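Brorel hand controller for teaching robot arms: three months in

We bought the Brorel kit in September to replace a leader arm that had worn out at the elbow. It is a single handheld controller with a trigger, a base station and a licence for the recording software. You hold the controller, the arm follows your wrist, and the trigger closes the gripper.

Setting up took an afternoon. The manual is clear on mounting and poor on calibration, so allow time for that. Once it was done, the arm followed my hand with a small lag that I stopped noticing by the second day.

Most of our work is sorting vegetables into a basket, one item per demonstration.
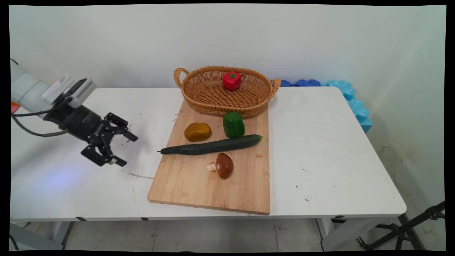
Round things are the hardest to teach. With a potato or a mushroom you need to close slowly, and the Brorel trigger has a long, even pull that suits this. The old Drilta we used before was closer to an on/off switch. Long items such as cucumbers need a turn of the wrist, and there the controller is less good. Past a certain angle it loses tracking and the arm stops dead. You release, reset your hand and carry on, but the pause goes into the recording and has to be trimmed.

We have recorded 1,000 demonstrations so far and threw out 31, most of them for that fault. The battery lasts a full morning. Charging is by a short cable that should be longer.

The software saves every attempt unless you tell it otherwise, and deleting takes two confirmations each time. After 500 files the list gets slow to open.

Good trigger, comfortable grip, weak tracking at the extremes. I would buy it again for pick and place. For anything with a lot of twisting, I would try a leader arm first.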